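Kirnunico says its new TV box cuts standby power. The numbers are thin

September 18, 2022

Kirnunico has begun selling a set-top box that it says will take a noticeable bite out of household electric bills. Buyers may want to hold off on the celebration. The claim rests on one small trial, paid for by the company, and the savings it describes are easy to lose in the noise of a normal month.

The box, called the Prekska, is meant to drop into a deep sleep when the TV is off. Older boxes tend to stay half awake all night so they can download program guides and updates. Kirnunico says the Prekska does those jobs in one short burst and then shuts nearly everything down.

That part is believable. Engineers have complained about power-hungry TV boxes for years. What is harder to swallow is the figure on the front of the package, which promises savings of "up to 438 units a year." The package does not say what a unit is. Asked about it, the company pointed to a footnote on its website, which sends readers to a report that has not been published.

Lorena Durán, a spokeswoman for Kirnunico, said the report would come out "when the review is finished." She would not say who is reviewing it.

The trial covered 3012 homes, according to a slide shown to dealers this month. That sounds like a lot until you get to the length of the test, which was eight days. All of it took place in September, and there was no comparison group. Any home where people happened to watch less TV that week would have looked like a success.

Ignacio Saavedra, who tests home electronics for the consumer newsletter Fetico, has asked for the raw data and has not received it. "If the savings are real, show me a winter," he said. "Show me a house with three kids in it."

Saavedra also wants to know how the box behaves when it wakes up. A unit he tried in a store took almost 3 minutes to bring back a picture. He suspects plenty of owners will get tired of that and switch the deep sleep mode off in the menu, and with it the savings.

A rival firm, Wan, dropped a similar feature from its own box after customers complained about the wait. Kirnunico says its version is faster, but has given no times.

The menu and settings labels on a China Mobile remote. Power settings on many TV boxes are reached through menus like these.

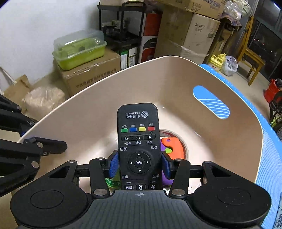
What it costs

Kirnunico has set no list price and is leaving that to dealers. The deep sleep mode is on when the box leaves the factory. Durán said there were no plans to bring it to boxes the company has already sold, which are the ones wasting the power in the first place.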